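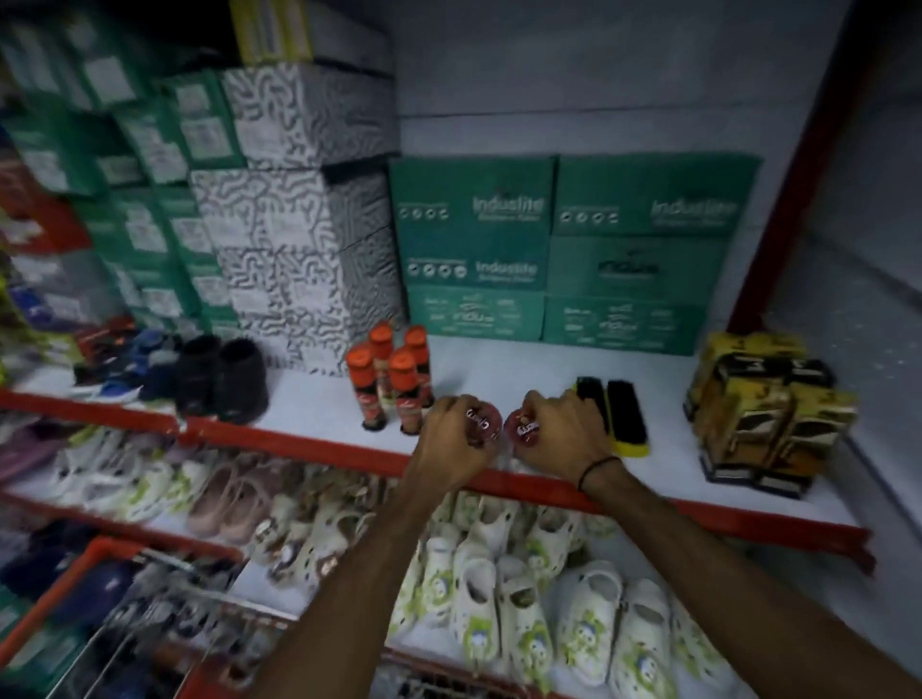 Griet Baert 读完这一章的初稿,在页边写了一句:手机发布会上那个“限量”,到底限的是什么?是限厂里能做出来的数量,还是限营销部门想让你知道的数量?我当时正在改第三稿,看到这句话,把笔放下,去厨房烧了一壶水。她问得太准了,我原来的开头讲的是手机外壳的阳极氧化工艺,写了整整四页,偏偏没有回答她。所以那四页我挪到后面的小节去了,这一章改从她的问题讲起。

第七章 限量版手机:一种商品的两次定价

先说我自己上过的当吧。好多年前我买过一部 Kröger 的联名款手机,深绿色后盖,电源键做成了亮铜色,盒子里还塞了一张编号卡。我拿到的那张卡写着 300。你猜我当时怎么想?我想的是,哇,好整齐的一个数字!我完全没有去想,这张卡是机器印的,再印一张一样的也花不了几分钱;也没有去想,卡上的号码跟机身里的序列号有没有关系(后来我查了,没有,一点关系都没有)。我就这么高高兴兴地抱着它回家,贴了膜,套了壳,壳还是黑色的,把那个深绿色后盖遮得严严实实。

这部手机里面的主板、屏幕、摄像头、电池,和普通版是同一套东西。我拆过,两部并排摆在桌上拆的,连排线上的胶带都贴在同一个位置。普通版比它便宜一大截。那么多出来的钱买了什么?这就是本章要讲的事情。

请大家先别急着说“买了个智商税”。我在课堂上每次一讲到这里,底下总有人抢着说这三个字,说完全班都笑,然后讨论就进行不下去了。一个人愿意为一种颜色多付钱,这件事本身没什么可笑的,我们每天都在这么干。要紧的是厂商怎么知道有人愿意,愿意的人有多少,多付到什么程度为止。把这几件事弄明白,你再去看任何一场发布会,感受会很不一样。

第一次定价和第二次定价

一部普通手机上市,定价的时候要看成本、看对手、看上一代卖了多少。这是第一次定价,我们在第三章讲过,忘了的同学回去翻一翻,特别是那张渠道费用表。

限量版呢,走的是第二次定价。这个时候硬件成本已经摊得差不多了,模具开好了,软件也稳定了,售后的人也培训过了。厂商手里有一个现成的、已经被市场接受的价格,它只需要回答一个问题:在这个价格上面,我还能加多少?

我喜欢拿 Vostden 来讲,因为这家公司的做法特别“教科书”(编辑说这个词用在教科书里有点怪,我没舍得删)。它的主力机型上市之后,会等上一段时间,等媒体的评测都发完了,等第一批用户把毛病都骂过一遍了,再推出一个和某部电影、某支车队或者某位插画师合作的版本。这个时间点是很讲究的。推得太早,会把普通版的销量吃掉,第一批用户会觉得自己亏了;推得太晚呢,下一代的消息已经满天飞,谁还愿意加钱买旧的?

有一年九月它推了一款车队联名,数量是 1,475 部。同学们注意这个数字,它不整齐。我一开始以为这是产能算出来的结果,比如某一批玻璃后盖只有这么多合格品。我还很认真地写信去问过。对方的回信很客气,意思是说,这个数字由几个年份里的数字拼成,和车队的历史有关,和产能没有关系。我读完信笑了半天,然后把它抄进了讲义。一个带零头的数字会让人觉得“这里头一定有原因”,而一个整数让人觉得是随口定的。各位以后看到这种数字,可以先问一句原因在哪儿。

它到底多了什么

我让学生做过一个练习,把限量版手机和普通版的差别写在纸上,看得见摸得着的写左边,其他的写右边。左边通常很短:颜色、后盖上的图案、开机动画、主题壁纸、一个大得离谱的盒子,有时候送一个无线充电座。右边就有意思了。有人写“朋友会问”,有人写“二手好卖”,有人写“我从小就看这部漫画”。还有一位写的是“拆盒子的那五分钟”,这条我特别喜欢。

右边写的这些东西,厂商全都知道。它们有专门的人去测,而且测得比我们这张纸细得多。本章第二节会讲几种常用的测法,包括我觉得最好用的那种:给受访者看两部一样的手机,只换颜色和名字,让他们自己报价。这个方法简单到可以在宿舍里做,课后习题就有一道,欢迎大家去骚扰室友。

顺便说说盒子。很多人看不起盒子,我原来也看不起。后来我去 Lollomham 的包装车间待过一阵子,才知道一个限量版的盒子要改多少遍:磁吸的开合力度、内托的绒布、抽拉的时候那一声闷闷的响,都有人负责。车间里有一位师傅专管那一声响,他闭着眼睛抽盒子,抽完了摇摇头,整批退回去重新裁。盒子的钱最后当然也算在售价里,可是它又确实给了买家一点东西。这笔账怎么记,会计系的朋友和我吵过很多次,到现在也没吵完。

“限”字的三种用法

回到 Griet 的问题。限量这个“限”字,行业里用得很随便,我把它拆成三种来讲,后面几节都会用到这套说法,请大家在书上画一下线。

第一种是硬限制,就是真的做不出来更多。比如某种陶瓷后盖烧制的良率很低,或者合作方授权的时候在合同里写死了数量。这种情况比大家以为的少,但是确实存在。Turkska 早年有一款用回收金属做中框的手机,原料就那么一批,用完了就是没有了,想加单也加不了。他们的销售急得要命,因为那是那年卖得最好的一款,却只能眼睁睁看着页面变灰。

第二种是软限制,数量由厂商自己定,定完了也真的遵守。定这个数的时候会看上一次联名卖了多久,看预约人数,再往下压一点点。压多少是门手艺。压得太狠,真正的粉丝买不到,跑到论坛上骂人,骂着骂着就去买别家的了;压得不够呢,半年以后还能在促销页面里看见它,那可就尴尬了。

第三种我叫它“时间限制”。页面上写着限量,后面却不写数字,只写售完即止。或者只限某个颜色在某个渠道卖到某一天,过两个月换个名字又回来了。我见过同一种红色后盖先后用了 2 个名字,第二次的海报比第一次还隆重。法律上有没有问题,要看当地的广告法规怎么规定,第五节会专门谈,这里先不展开。

这三种用法对买家的意义很不一样。硬限制的东西,二手价格通常比较硬;软限制的要看品牌脾气,有的品牌说到做到,有的就不好说了;时间限制的嘛,你喜欢那个颜色就买,别的就不用多想了。

黄牛、抽签和排队

一讲限量就绕不开黄牛。定价如果低于大家愿意付的价钱,中间那一截总会有人来拿。厂商不拿,转卖的人就拿。那厂商为什么不干脆把价格再抬高一点?我第一次在课上问这个问题,教室里安静了好一会儿,后来有个同学小声说,抬高了就没有新闻了。说得真好!“几秒售罄”是可以上标题的,“卖了三周终于卖完”可上不了。这条新闻值多少钱,广告部门算得出来,而且他们觉得划算。

抽签是近些年流行起来的办法,听着公平多了。可是抽签也有麻烦,多注册几个账号,中签的机会就大了,于是又要实名,又要绑定购买记录,弄到最后,能参加抽签的都是买过好几部手机的老顾客。有的厂商觉得这正好。我自己参加过几回,一次都没中,所以我对抽签的意见可能带点个人情绪,请读者酌情参考。

读这一章之前请准备

手边最好有一部手机的发布会录像,新旧都行,只要里面提到了限量版或者联名版。看的时候记三样东西:宣布限量版是在整场发布会的第几分钟,价格是在颜色之前说的还是之后说的,有没有给出具体数量。第三节的案例讨论要用到这份记录,没有记录的同学到时候会听得很闷。

如果你自己就有一部限量版手机,那更好,请把盒子也带来(我知道你一定没扔)。下面我们从一份真实的物料清单开始,先把那部深绿色手机的每一个零件和它的进货价对上号,再来算我当年究竟多花了多少。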